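March, a bit after six in the evening

Home early enough to write this at the kitchen table instead of in bed. Rain stopped around lunch and the car park had drained by the time I left, except for the low corner where I always seem to end up.

Fourth week of the arms on the returns side. I said when they came in that I would keep some notes on it and I have kept hardly any, so I'll try to get down where we are before I forget how it used to be.

Before, it was simple enough. Cartons came off the Bolton trucks on the cages, we cut them open, took the shoes out, looked them over, put the good ones back in their boxes and sent the rest to seconds. Each bench had one person and a radio. You opened, checked, packed, labelled, and stacked. I did that for six years and could do it while thinking about what to have for tea. My hands knew the job. Left shoe heel to the left, right shoe turned the other way on top, paper over, lid down.

Now the packing part is the arm's and the looking part is ours. Ritow, who own the building and us along with it, put three in to begin with. Enetti did the fitting out and wrote whatever it is that tells them where to go. The target on the sheet by the time clock is 2,000 pairs a shift for the whole room once it has all settled down. We did 29 pairs on the first arm the first morning and then it stopped for the day. The sheet went up anyway.

I was put on bench two this morning, so I had an arm to mind from start to finish. Minding is the word they use. You stand on the far side of the yellow tape and watch the box, and you have a tablet with a green button and a red one. If the shoe goes in right you press green. If it doesn't you press red, wait for the light, step in, fix it, step out and press green. I pressed red a lot before morning tea and less after it.

Black shoes are harder for it than white ones. I had been told this and didn't believe it, but I had a whole cage of black runners and could see it for myself. It will come down a finger's width off and get the laces along with the collar, and then it can't let go cleanly. With the white ones it hardly ever does that. The man from Enetti wrote it down when I told him and said they had the same thing at the Tomić site, where it's all work boots. He said the lights over the benches might be changed. I asked if we could have the lights changed for us as well, as the one over the inspection end has hummed since before I started.

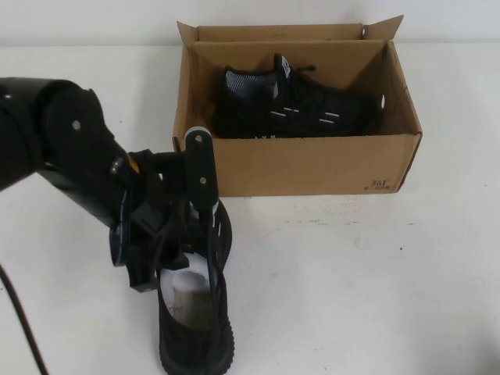 What I notice most is how still I am. On the old bench I was bending and reaching all day and my shoulder told me about it at night. My shoulder has been good these four weeks, and I will give the arms that. My feet are worse. You would think standing is standing, but it's different when you are not moving about. I've asked for one of the thick mats. The form for mats is the same form as the one for gloves, and you cross out gloves.

The other thing is the talk. We used to talk across the benches all day, and now the tape has us further apart and there's a pump running, so you have to raise your voice and mostly you don't bother. Lunch has got louder to make up for it. Today it was all about the roster. There is a notice saying the evening shift will go from two benches to one person minding two arms, starting after Easter. It doesn't say what happens to the second person. It says "redeployed within the site where possible", and we spent most of the half hour on "where possible".

I don't think it is as bad as some of them make out. I also don't think it's nothing. When the strapping machine came in, years back, they said the same, and two of the strapping people did move over to returns and are still there. One didn't, and took a job at the hardware place and says it's better. So that could go in either column. But the strapping machine only ever did strapping. With the arms, every few days there is one more thing they can do that they couldn't before. This week it's pairing. Last week we still had to check that a left and a right had come up together, and now the tablet does it and only asks us if it isn't sure.

They have offered training. It's 70 hours over the winter, paid, half at the site and half at the Enetti place across town, and at the end of it you can clear a fault yourself and change the fingers over, and you go up one pay level. I took a form. I haven't filled it in. The days at Enetti start at seven, which means the early bus, and I would have to sort something out for the dog. I'm also not sure I want to be the one who gets called over every time a red light comes on. But if it's going to be one person to two arms then I would like to be that person, and the form is how you get to be that person. I think I have more or less talked myself into it by writing it down. Forms are due at the end of the month.

The afternoon went better. We swapped over to a cage that had been sorted by size, and the arm likes that - it doesn't have to work out the box again each time. I got into a rhythm with the green button and started doing my own check of the soles while the next pair was coming up. I found a stone wedged in a tread that the camera had passed. Small thing, but I was pleased about it and put it on the tablet under Other. There's a limit on how much you can write under Other, so I put "stone".

At knock-off the screen by the door had the room at 3,963 pairs for the week so far, all benches, arms and hand packing together. In a good week before, we would have been ahead of that by now with no machines at all. The supervisor said this was expected and that it was the trend that mattered. She may be right. It is true that it was worse last week.

One more thing, so that I remember it. Bench five is still hand packing, for kids' sizes and anything with a strap or a buckle, which the arms can't manage yet. I did the last twenty minutes there to help clear a cage. I was slow. I put two lids on the wrong way around and had to think about which way the paper folded. Four weeks, after six years. It came back by the end, but I didn't like it, and I might ask to be put on five one shift in every few so I don't lose it.

Need to get: milk, insoles, dog biscuits, the blue pen refills if they have them. Ring the dentist tomorrow in my break. Leftover soup tonight.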